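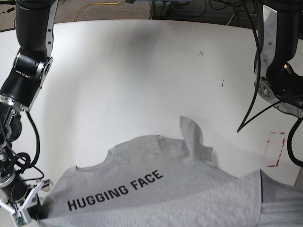 *Gray T-shirt on the white sorting table, Sadadum back room.*

**Progress note – Sadadum clothing reuse, first half**
2026-07-20
To: Farah Rahman, Pillai Fund
From: Petrică Cârstea

Farah – quick one before the proper accounts go over. Sorry it's in bits, van is due.

**Where we are**

- 2409 garments sorted since January. Target for the whole year was 1000 pairs of hands-on hours plus "as many items as practical", so on items I think we're fine. Hours are behind, see below.
- 429 of those were T-shirts. More than I budgeted for. Mostly adult sizes, kids' ones go out almost as fast as they come in.
- Some 104 pieces still waiting on a decision (stains, missing buttons, one very nice coat with no lining).

**The table**

Your grant paid for the big white top and it has made the most difference of anything we bought. The old brown one hid everything – lint, pale marks, loose thread. Dark and mid colors show up properly on white. White shirts less so, we put a dark sheet under those.

It does mark. Small spots mostly. We wipe down at the end of a shift but I'd like a proper surface cleaner in the next order, the stuff from Endard was too watery and left streaks when we tried it.

**How shirts are done now**

Changed this in spring. One shirt at a time, spread out, front then back. Check collar and underarms first, then hem. Sleeves pulled out to the side before folding, otherwise the fold comes out lopsided and the stack leans over. Fold in thirds, size sticker on the outside, into the bin.

Before this people were doing piles of five or six at once and holes were getting missed. Returns from the Durnico shop have dropped alot. I don't have a clean number for you, their log only starts partway through. Will ask again.

**Not going well**

- Hours. Two regulars moved away, evening shift is thin. Might fold evenings into one longer afternoon.
- Size stickers. Second batch peels off cotton in a day or so. Have gone back to pinned tags for now, slower.
- Shelving. Still not up. Wall needs looking at first, landlord has said yes but not when.
- Winter stuff is stacked in the corridor and shouldn't be.

**Money**

Table and bins all spent. Sticker line is over, tags came out of it too. Shelving line untouched – could we carry it past the end of the year if the wall isn't sorted? Need a yes or no on that fairly soon as the quote runs out.

**Next**

1. Clear the waiting pile. Repair or rag, no third option.
2. Get the sock and underwear rule written down, everyone does it diferently.
3. Coats out to Durnico before it gets cold.
4. Send you the full spreadsheet, receipts scanned this time.

Can do a call most mornings if easier. The mending side I've left out on purpose, it's under the other grant and gets its own report.

Petrică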